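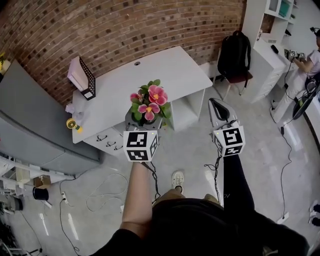 The lease on the Plodis building in Mackay dates from 1953, and so does most of the attitude. When management announced last August that the office services crew would be teaching machines to tidy up, the crew asked whether it came with a pay rise. It came with a lanyard.

Pluvon, the firm behind the scheme, wants robots that can shift a pot plant without maiming it. To get there, people must first do it themselves, with a gripper in each hand, over and over, while software takes notes. Six staff signed on. They used to order toner and move desks. Now they move a fake flower, put it back, and move it again.

"I've got 15 years in facilities," one told me, "and my performance review is about how I hold a begonia." It isn't a begonia. She knows.

The hours are better, mind you. Shifts run three hours before a break, and the heavy lifting has gone to contractors. Wrists have replaced backs as the chief topic in the tea room, where an old tin of Postum has outlasted four restructures and may see off a fifth.

What happens once the machines have learnt enough? Management says there will be new roles. The crew has asked to see them in writing. In the meantime they are getting very good at flowers.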